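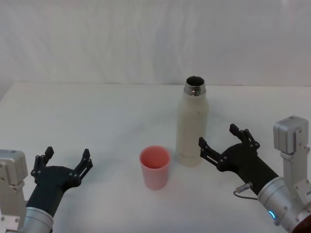 Porkmont Robotics Club — Gripper and Arm Testing Team

Two-Arm Tabletop Trials (Gronport bench)

The Two-Arm Tabletop Trials, usually called the Gronport trials after the bench they run on, are the club's long-running comparison of grippers, wrist mounts and arm controllers for small household objects. The trials put a pair of arms on opposite sides of a white table and ask them to handle everyday things: cups, bottles, lids, sponges, spoons. They were set up by Szabolcs Vass and Meirion James, and they have grown into the most popular bench the club has. Much of what members know about picking up a thin plastic cup without squashing it was learned here.

This article covers the bench itself, the hardware that has been tried on it, the cup-and-bottle task, and the main results so far. For booking rules, see the bench calendar. For wiring, see Gronport cabling.

Background

The club's first gripper tests used a single arm and wooden blocks. Blocks are wonderful for getting started, since they don't roll, bend or tip over, but they also hide nearly every weakness a gripper has. Almost any pair of fingers looks good on a block. Vass had been asking for rounder and softer objects for a while, and when a second matching arm became available, he and James drew up a plan for a table where both arms could work on the same object or hand things to each other.

The name Gronport was first painted on the aluminum base plate by James. It had been the working title of an earlier conveyor project that never got off the ground, and the name simply moved over with the plate.

The bench

The arms are mounted so that they reach in from the left and right and share the middle of the table. Each one carries its own gripper on a silver wrist section, and a gray bracket sits beside the wrist. The brackets have plenty of screw holes, which has turned out to be one of the best decisions on the whole bench: people can try a different fixture in one evening and put everything back the way it was.

The tabletop is white, and a white cloth hangs behind it. This gives a clean background for the camera software, though it makes pale objects harder to pick out. An off-white bottle against a white cloth is a fair test of any vision setup! Early on, Prys Beddoe argued for a dark green backdrop, and there is still a green one folded up in the cabinet for anyone who wants to compare.

Both arms take commands from the Orellana controller, a box and a software package built inside the club. Orellana keeps the arms on a common clock, so a motion planned for the pair is played back in step. It also sets a shared no-go zone in the center of the table. An arm may enter the zone only if the other one is still or is moving in a planned pair. Before this rule existed, finger tips met in the middle more often than anyone liked.

Grippers tried

Horix

The Horix is the gripper most members have used, and it is the one that newcomers are taught on. It is a linked-finger design. Each finger is made of short jointed pieces, so it can curl a little as it closes and follow the shape of what it is holding. On round objects this is a real pleasure to watch. A Horix finger closing on a bottle settles along the side of it, and the grip feels steady even when the approach was slightly off center.

Its weak spot is small flat things. A coin or a flat washer on the table will slide ahead of the tips, and the curl that helps so much on bottles works against it. Przemysław Wasilewska wrote a closing routine that presses the tips down lightly before they come together, and this has made flat pickups much better, if not perfect.

Horix, wide palm

The wide-palm version uses the same finger links on a broader base. It opens farther, and it is the favorite for mugs, jars and bowls. Because the palm is wider, the wrist has to stay higher off the table when the hand is tilted, and some low approaches that are easy for the regular Horix can't be done at all.

Straight jaw

A plain parallel gripper with flat pads. It is the oldest hardware on the bench and still the most repeatable. It wins on blocks, boxes and anything with two flat sides. On tapered cups it has a habit of pushing the cup upward as it squeezes, because the pads are straight up and down and the wall of the cup is not. Rubber pads help. Alun Jenkins also made a set of slightly angled pads that fit tapered cups very well and fit almost nothing else.

Soft tip

A set of molded tips that slip over the straight jaw. These are gentle and quiet, and they were the first to hold an empty paper cup without leaving a crease. They wear quickly at the corners.

The cup-and-bottle task

The best known job on the bench uses a small plastic cup and an upright insulated bottle with its cap off. Both stand in the shared middle area, with the cup closer to the left arm and the bottle closer to the right. The left arm takes the cup, the right arm takes the bottle, and the pair goes through the motion of a pour. Dry runs come first, always. Water is allowed only after a setup has passed its dry runs, and only with the tray in place.

It sounds simple, and it is a terrific test. The two objects ask for opposite things. The cup is light and thin, so a strong grip will bend it and a clumsy approach will knock it across the table. The bottle is taller and heavier, and a grip that is too soft lets it turn in the fingers when it tilts. A gripper that does well on one often has to be retuned for the other, and on this bench both sides usually carry the same model, so a result says something about its full range.

The task also shows off the controller. A pour needs the bottle mouth and the cup rim to stay close while both are moving, and small timing errors that would never show up on a pick-and-place job become obvious right away. Wasilewska uses it as the standard check after any change to Orellana.

Starting position

At the start of a run both grippers are open, with fingers clear of the table and facing the objects. The open start was chosen after some debate. A half-closed hand gets to the cup faster, but it hides differences between grippers in how they open and line up, and those differences are a big part of what people want to know.

Scoring

A run counts as clean if the cup keeps its shape, the bottle does not rotate in the grip, and both objects are set back down standing. A run that tips something over is marked as a tip and is not repeated. The operator writes down the grip force settings before the run begins, and may not change them until the whole series is finished. A series is 30 runs for each setup.

Results

The first full comparison was finished on 4/20/23 and took in almost 380 logged runs, counting practice. The regular Horix came out ahead on the bottle, and the soft tip came out ahead on the cup. Neither finding was a big surprise. The exciting part was how well the wide-palm Horix did on both, once its closing speed was turned down. It had been thought of as a jar gripper and little else, and it ended up as the best all-around choice for the paired task.

The straight jaw finished last on the cup but had the smallest spread from run to run, a point its fans bring up whenever the table is discussed. With the angled pads it moved up a good deal. Those runs are listed separately, as the pads were cut to match this one cup.

A later series looked at approach angle. Coming in low from the side worked better for the bottle with every linked-finger setup. For the cup, a tilt of 42 degrees gave the most clean runs with the wide palm, while flatter approaches tended to nudge the cup before the fingers had closed. Steeper ones ran into the rim.

Cameras

Most runs are recorded from a camera placed above and in front of the table, looking down over both hands. From there the openings of the cup and the bottle are in plain sight, and that matters a lot for lining up a pour. Wrist cameras have been tried too. They give beautiful close views right up to the last moment, and then the object fills everything and the tracking software has little to hold on to. Jenkins has been working on a way to switch smoothly from one view to the other — it already works nicely for the bottle, less so for the cup.

Shiny surfaces remain a challenge. The bare steel neck of the bottle picks up reflections from the ceiling lights, and the tracker sometimes reads a bright streak as an edge. Turning the lights down makes the streaks go away and makes the shadows worse.

Known problems

Loose cable loops at the side of a gripper can catch on the opposite hand during close work. Check the slack with the arm at full reach, and again with the wrist turned all the way in.

The small screws in the finger links work loose over long sessions. They should be checked every six series, or sooner if a finger starts to rattle.

Orellana can lose its paired timing if one arm is restarted by itself. Restart both.

Planned work

Beddoe is putting together a lid task, with one hand holding the bottle and the other threading the cap on. Early attempts have been a lot of fun and very uneven, and the cap tends to go on crooked. Wasilewska wants to add a force log for each finger so that grips can be compared while they are closing. James would like to see a series with the hardware mixed, a wide palm on the left and a straight jaw on the right, which the current scoring sheet has no column for.

See also

Orellana controller
Gronport cabling
Horix finger links, replacement and care
Angled pads (Jenkins)
Bench calendar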